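Notebook - Umham bench, November

Second round on the descaling rinse for the Goma boiler. Picking up from the last entry, which ended with the flow dropping off halfway through the cycle and me going home.

Started at 8:40. Inlet water from the workshop tap, same as before, run through the Grabner softener with the bypass shut. Leonie Bühler had the hardness strips this time. Tap reads hard, softened reads at the bottom of the strip. I do not trust the bottom of the strip, so the softened figure goes in the table as "below range" and stays that way until we get the titration kit back from Lorenz.

Solution: citric acid, powder, mixed in 1000 ml of softened water at room temperature. Last time I mixed it hot and got a fine white deposit in the pump strainer. My guess is calcium citrate, which comes out of solution more readily as the temperature goes up. If that is right, the deposit was our own doing and the flow drop had nothing to do with the pump. Kevin Bedoya still thinks the pump is tired. Both can be true.

Sequence as run:

8:55 - boiler drained, cold. Drain valve sticks at the last quarter turn. Needs a new seat, not today.
9:05 - filled with solution, pump on low, return line into the open jug so the color can be watched.
9:12 - first fizzing heard at the top fitting. Return line cloudy.
9:30 - return line yellowish with fine grit. Strainer pulled and checked, clean apart from a few flakes. Put back.
9:50 - fizzing stopped. Left it circulating.
10:20 - pump off, drained. Filter paper under the drain hose this time, which should have been done last time too.
10:35 - rinse, 2 fills with softened water.

The filter paper took a long while to pass the liquid. Dried it on the radiator, then weighed it. Net solids are in the table on the facing page. The paper had picked up a bit of rust from the radiator on one corner, so I trimmed that and reweighed, and the trimmed figure is the one to use.

pH of the drained solution was higher than when it went in, as expected, but it had not gone flat. So there was acid left over when the fizzing stopped. Either the scale was all gone or whatever remained was not being reached. The second is more likely at the heating element flange, where the flow is poor. Ottilie Nägeli suggested tilting the boiler to the drain side during the soak. Worth trying. It needs a wedge under the rear feet and the supply hose is too short for that by a hand's width.

Element resistance was measured before and after with the leads off. No change within the meter's resolution, and none was expected. Time to boil is the better number and it did improve: 7 percent shorter than before the first rinse, same fill, same starting temperature. The supply voltage was not logged on the earlier run, so that 7 percent could be partly the building. Next time the logger goes on the supply first.

Reading on the hour counter at shutdown: 1412.

Gasket at the top fitting. The old one is hard and has taken a set. Matell lists a replacement in two materials and the order sheet does not say which one we had. Beat Danzer measured the groove and says either will fit. I would go with EPDM for hot water and weak acid. The other one is nitrile, and it would probably last, but we would be pulling it again sooner. Order placed for the EPDM, one to fit and one for the drawer.

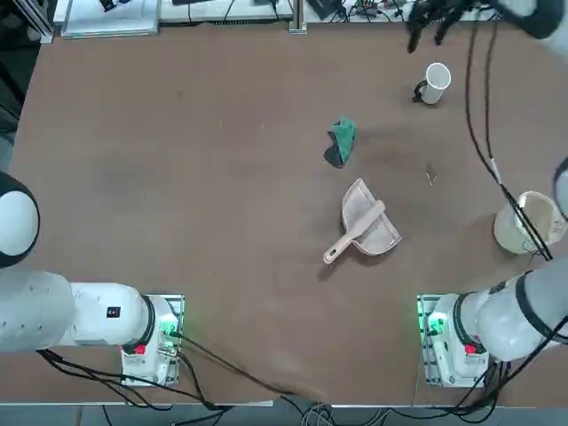
Spent liquid was neutralized with washing soda before it went down the sink. Add it slowly. It foams, and the jug was fuller than it should have been. Final pH near neutral by strip, then flushed with plenty of tap water.

Open points:

- Repeat with the boiler tilted, longer supply hose fitted.
- Half-strength solution, cold. If the solids come out the same, we have been wasting acid.
- Pump flow into a marked jug with plain water, before any chemistry, to settle the matter with Kevin.
- Drain valve seat.
- Lorenz Gruber: titration kit.

One correction to the previous entry. I wrote that the softener had been regenerated the evening before. It was started but the salt level was too low to finish the brine stage, so the inlet water for that run was probably only part softened. Treat the hardness column for that run as unknown. The solids figure is not affected.

Added 16:10 - boiler refilled and brought up to temperature on the old gasket. Slight weep at the top fitting, stopped after a further eighth of a turn. Left it off overnight with the tray underneath.

Recent entries
Goma boiler - first rinse, flow drop
Grabner softener - salt use per regeneration
Strip readings against titration, tap water
Hose fittings - what is in the drawer
Umham bench - compressor drain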